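# Bench Report: The Two-Arm Table, Simulation Before Assembly

The second phase of the two-arm table has now been completed. Readers who follow this journal will recall that the first phase consisted mainly of drawings, a purchase list, and an extended disagreement with myself over the height of the tabletop. The present entry records what was done in the shared workshop at Korstead and at my own desk, and sets out the work that remains before any hardware is bolted down.

## Scope

The purpose of the project has not changed. A pair of arms is to be mounted along one side of a table, and together they are to set out a small tray: pick up an object, place it, and leave the rest of the tray undisturbed. The task was chosen for its modesty. I have one spare room, a membership at Korstead that permits evening use, and no wish to repeat the conveyor project of two winters ago.

## The model

All work in this phase was carried out in simulation. The arms were imported from existing files, and the table was drawn to the dimensions of the one I intend to use. The tray and bowl are plain shapes. The bowl required more attention than expected: its collision surface had been closed over at the top, and for several evenings objects came to rest on an invisible lid. The fault was mine and has been corrected.

Cables were included at the bases. A member at Korstead considered this unnecessary. I have kept them in as a reminder that the wiring must go somewhere, although they take no part in the motion and the software does not treat them as obstacles.

Colors were assigned by hand. The tabletop is brown and the tray is red, so that the rim can be found easily at a glance. The bowl is turquoise and the object to be lifted is lavender. No significance should be attached to the choices beyond legibility on my older monitor.

## Results to date

A total of 1134 trials were run. Of these, 156 were discarded owing to the bowl fault described above. The remaining runs divide fairly clearly between those in which the cylinder was gripped near its middle and those in which it was gripped toward one end. The latter group accounts for most of the drops.

The tray was turned to a new angle at the start of each run. This was done after an early version of the motion plan performed very well with the tray square to the table and very poorly with it in any other position. Turning the tray lowered the success rate at once and made the figures considerably more useful.

The idle arm has been a source of some difficulty. While one gripper works, the other must wait in a place that is clear of the path and still convenient for its own turn. The present arrangement holds it above the table at its own side. It is adequate, but a better waiting position should be possible - particularly for runs in which the tray lies close to the bases.

## Equipment and expenditure

The Telitik power supply has arrived and has been tested without load. The Buvetti fasteners were the wrong length and have been returned. Material for the mounting plates was purchased from Cheng, whose counter staff were good enough to cut it while I waited. Expenditure on the project stands at 1002 dollars, against a limit of 1200 agreed upon within the household. The arms themselves are not included in that figure, having been bought last year.

## Next steps

The following items are scheduled for January:

- drill and deburr the mounting plates at Korstead
- revise the waiting position and repeat 500 trials
- decide on the final route for the cables
- obtain replacement fasteners

The real table will remain in the garage until the plates are finished. Comments on the waiting position are welcome, especially from readers who have mounted two arms side by side and found a resting posture that does not interfere with the elbows.

One view from the simulator is attached, with the cylinder in the right gripper and the left gripper empty.

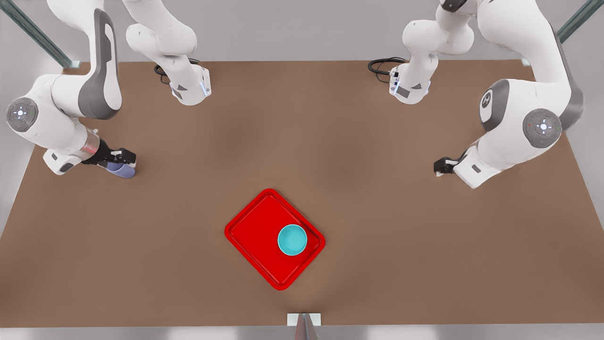 *Posted by **Jinlong Shi** | December 3, 2022 | Filed under: Workshop, Two-Arm Table*

The model files will be shared on request once the bowl has been tidied up. Requests may be left in the comments. Please state which version of the simulator is in use, as files saved from mine do not always open in earlier ones.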